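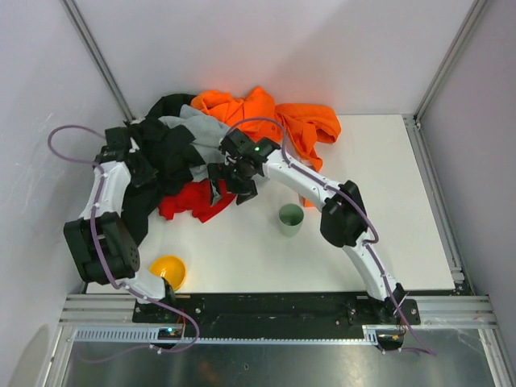
Sreekumar Rajan says I've had it wrong for years, and that in a deciding volleyball set the teams swap sides at eight points and keep the same rotation they had. He's right, and I've fixed the entry below (thanks, Sreekumar!).

Change of ends

A change of ends is when two teams or players trade sides of the court during a match. It goes by other names too — switching sides, changeover, crossing — and I use them all without thinking. The idea is to share out the sun, the wind and whatever is odd about the building. At the Jevwood hall, where I play, the far end has a low beam that eats lobs, so you can imagine how much we care about this rule.

In indoor volleyball the teams swap after each set, apart from the one before the decider, when there's a new coin toss for side and serve. Beach volleyball does it far more often, every seven points in a normal set and every five in the third. All that walking back and forth looks fussy on TV, but try serving into a stiff wind for a whole set!

Tennis players change after the first game, the third, and every odd game after that. In a tiebreak it's every six points.
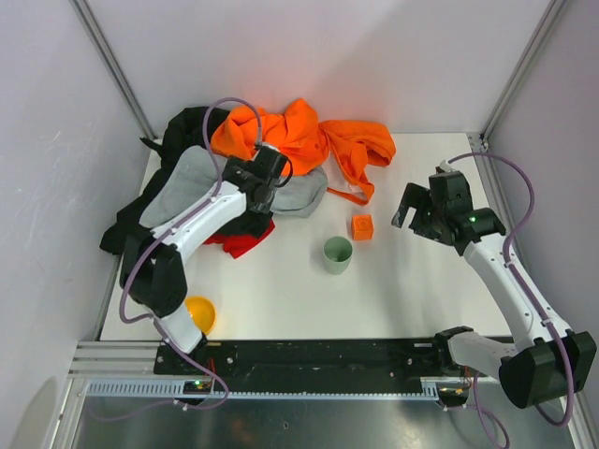
Filed under: Rules of play > Court sports

Badminton works a lot like volleyball. You swap after each game, and if it goes to a third you swap again when the leading side gets to 11. If everyone forgets, you change as soon as the mistake is noticed and the shuttle isn't in play, and the score stands.

That last bit caused a real fuss at the Wondum Open in July. It's a small event (some 600 people came to watch) and the Panicker pair had reached 14 before anyone spoke up. They crossed over, kept their points and went on to win, with plenty of grumbling from the Sustska bench.

See also: Coin toss; Service order; Let

Last edited Friday, November 9, 2018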